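Clandley Community Help
Home recording > Vocals > Rap and spoken word

Boxy vocal in small bedroom, EQ does not fix it

Asked by Osvaldo Valentini, 17 Nov 2018
22 votes

I record rap vocals in a rented bedroom. Microphone is a Plivon large diaphragm condenser, cardioid, into a Karkus two-channel interface. No outboard. The mic is on a short stand on the desk, and the desk is against the wall opposite the bed. I face the wall when I record.

Every take has a hollow, boxy sound in the low mids. On the analyser there is a fixed hump at 193 Hz and a smaller one at 212 Hz. They do not move when I change the pitch of my delivery. I have tried the following:

- narrow cuts at both frequencies (the voice goes thin and the box is still there on some words)
- the high-pass switch on the mic (no difference to the problem)
- foam tiles on the wall behind the mic (S sounds are duller, low mids the same)
- a reflection shield (slightly worse, if anything)

I have 31 takes of the same song, working title Messina, and they all have it. Doubles and ad-libs make it worse because it adds up. The beat is sparse, so there is nothing to hide it behind.

Questions. Is this the room or the microphone? If it is the room, can it be reduced without fixing anything else to the walls? The tenancy does not allow it and I have already had to explain the foam.

2 answers

Answer 1 (accepted)
Marianna Śliwiński

Almost certainly the room plus the desk. A mic fault would not normally give you two narrow peaks. To check, take the mic and interface into a larger room or hold the mic in an open wardrobe full of coats, read the same verse, and compare the traces. If the humps shrink or shift, the mic is cleared.

Two things are probably overlapping. One is a set of room modes. In a small rectangular room these are widely spaced at the bottom and audible as single resonances on a voice. The other is the reflection off the desk top, which reaches the capsule slightly later than the direct sound and produces a series of dips and peaks. The level of the second depends on how close you are to the mic. The EQ cuts fail because the problem is partly a matter of time: the resonance rings on after the word stops, and the cut takes the same amount out of the direct voice.

Thin foam does very little at these frequencies. It takes off the top and leaves the low mids, so a room treated only with foam usually sounds boxier than a bare one. Take it down.

In order of effect for effort:

1. Get the mic off the desk. Use a floor stand and move away from the wall. Avoid the exact centre of the room in any direction, and avoid corners. Try a position a third of the way along the longer dimension first.

2. Turn round. A cardioid rejects sound from the rear, so what matters most is the surface behind your head. Stand with your back to the soft end of the room, mic pointing at you and past you towards the bed. Thick bedding and a padded headboard absorb more than tiles do. A duvet hung with an air gap behind you is better again, and two free-standing clothes rails will carry it with no screws.

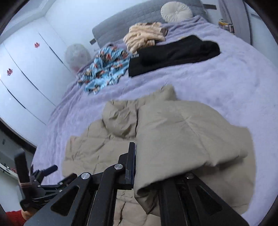 3. Close up the distance. One hand span from the grille, pop filter halfway. Drop the preamp gain to match. The ratio of voice to room improves a good deal. You will get more proximity effect, so use the high-pass switch now. It had nothing to work on before.

4. Record one verse in each of four positions, same level, same words, and name the files by position. Choose by ear first, then look at the analyser. Mark the floor with tape.

5. Only then use EQ. If anything is left at 193 Hz, use a dynamic band that acts when the level builds up and leaves the rest of the verse alone. Do it on the individual tracks before the doubles are summed.

The existing takes can be improved a little with step 5, but I would re-record. It is quicker.

Comment from Osvaldo Valentini: Did the wardrobe test. The 212 peak has gone completely and the 193 is much lower, so the mic is fine. Floor stand ordered. Should the rails be behind me or either side?

Comment from Marianna Śliwiński: Behind, in a shallow V. Sides if you have material left over.

Answer 2
guest

get a dynamic mic. condensers pick up everything in the room. had the same thing in August and changed mic and it was better, not perfect. also check your headphones are not bleeding

Comment from Marianna Śliwiński: At the same distance, a dynamic with the same pattern picks up much the same amount of room. The improvement is mostly that people work closer to them.

Related questions
Pop filter distance for fast delivery
Levelling doubles against a lead vocal
Headphone bleed from click track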